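Sweeping Day in the Little Bedroom

Sunday, 29 Sep 2019

I have been in such a good mood since I finished the little bedroom that I have to write it all down before it gets dusty again! If you've been reading since we moved to Okholm you know this is the room with the brown door and the cream walls, the one that's a study, a nap room and a place to park things depending on the week. I let it slide through all of August and then one morning I walked in barefoot and, well, crunch.

So I did it properly. I love a plain wall for this kind of job, by the way. Our cream paint is Weltine (the satin, a color called Oat Milk) and a dry cloth takes the dust right off it. I started up high by the door and worked my way down to the floor, which I will defend forever as the right direction.

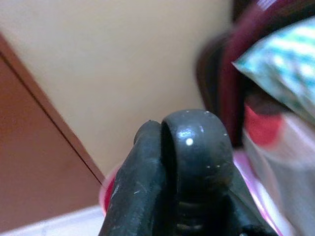 The floor, finally

White tile! Everyone warned me about white tile and I picked it anyway. It does show every hair and every crumb, but it also bounces the light around so nicely that a small room feels twice the size. And when it's swept it really looks swept – there is no fooling yourself with a floor like that.

My trick, if it even counts as one, is to start at the bed and push everything toward the corner by the door where the red bin lives. I used to sweep from the door in, and then I'd have a pile of dust beside the pillow and the whole room to carry it across. Silly! Now the pile ends up right where it needs to go.

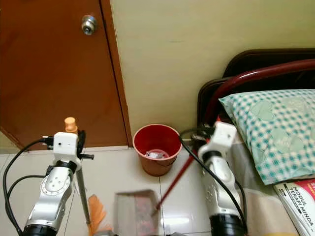
I should say something about the bed while I'm at it. I changed my mind about the bedding 2 times this summer and came right back to the blue-green gingham pillowcase with the little hearts. It's cheerful and it goes with nothing else in the room, and I don't care one bit. The sheet stays light and plain so the pillow gets to be the star. Books migrate to that bed all week long, and I've stopped fighting it. They get straightened up before I sweep and that's good enough for me.

Back to the dust. The grout lines are where the fine stuff hides, so I go along them the long way first and then across. Short strokes, and don't flick at the end or it all goes up in the air and comes down again as soon as you've put the broom away. I bought a fancy Zwahlen floor duster last year and used it for about 5 weeks before I went back to a regular brush and pan. Then tip the pan low, right down into the mouth of the bin, and give it a second to slide out. 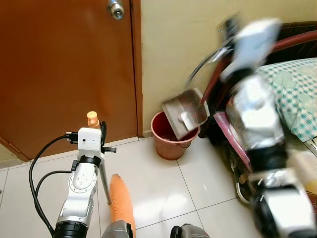
Do you need to mop every time you sweep?
Once every couple of weeks is plenty for a bedroom, as long as the sweeping gets done in between. I use warm water with a small squirt of Dritent and a well-wrung mop, and I dry the shiny spots with an old towel so they don't streak.

Two of you wrote after my last post to ask which brush I like. Anything with bristles that splay out a bit! Stiff ones skate right over the fine dust, and the soft, spread ones hug the tile. I'm partial to orange because I can spot it from across the house. As for dustpans, a wide gray one is all I've ever wanted, and I do wipe the inside now and then because the reddish dust we get out here clings to everything.

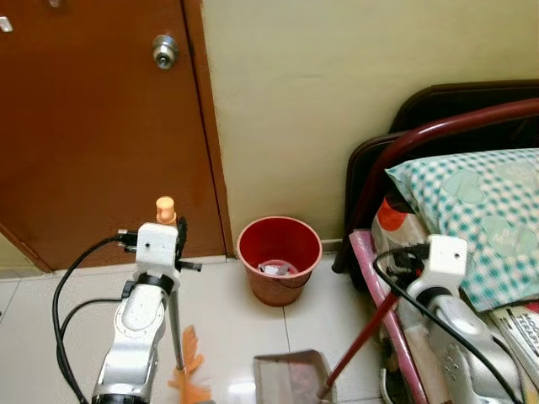
Last updated: a few days after posting, to fix the mopping part

One more thing, and then I'll go put the kettle on. Keep the bin in the same room you're sweeping. I know that sounds too simple to write down, but I used to walk the pan all the way to the kitchen and leave a little trail behind me in the hall. A small plastic bin in the corner fixed that in a day, and it catches the scrap paper too.

Next up is the hall closet, where I'm pretty sure there are shoes I haven't seen since the move. I'm weirdly excited about it – wish me luck!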